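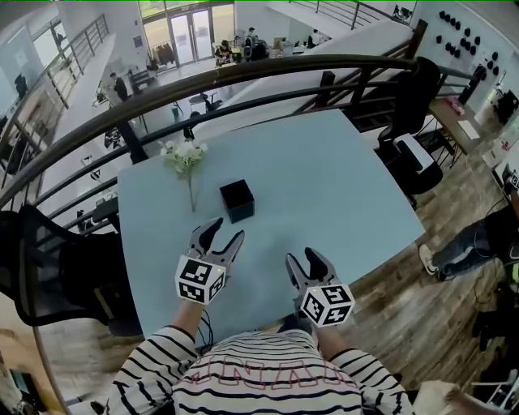
Where do the flowers on the upstairs tables go when an event is over? Stems in good shape are wiped down and packed in flat boxes at the Drindville storeroom, and the rest go in a bin for spare parts.

Wamano rents out table decorations for lunches, office parties and small weddings. This page covers the upstairs landing and the artificial flowers we keep for it. The list was last updated on 9 September 2020 by Ekua Appiah.

**The blue table.** A pale blue rectangular top, set up on the landing by the railing. White flowers show up well on it, so we use it for checking stems before they go out.

**White blossom stem.** Artificial, with green leaves and a thin stalk. A single one lying on the table is enough to judge the color against the blue. We stock 58 of these and rent them singly or by the box.

**Small black box.** Cube-shaped, and it takes up very little of the tabletop. Clients often ask for something dark next to the white blossoms.

**The railing.** Dark brown wooden handrail, black metal balusters, curved along the landing. Garlands can be tied to the balusters with soft ribbon. Please do not use wire or tape on the wood.

**The lower floor.** Open workspace, with desks and a small round table with a black chair just past the railing. Guests come up from this level, and people may be working there during setup, so keep noise down before noon.

**Booking.** The landing with one table is 100 a day, and stems are charged separately. Full decoration of both levels starts at 700. Write to Kwabena Sulemana for dates and to Akua Odoi for anything to do with colors or substitutions. June fills up early.

**Returns.** Bring stems back within 2 days, leaves flattened, blossoms facing the same way. Missing leaves are not charged. Missing blossoms are.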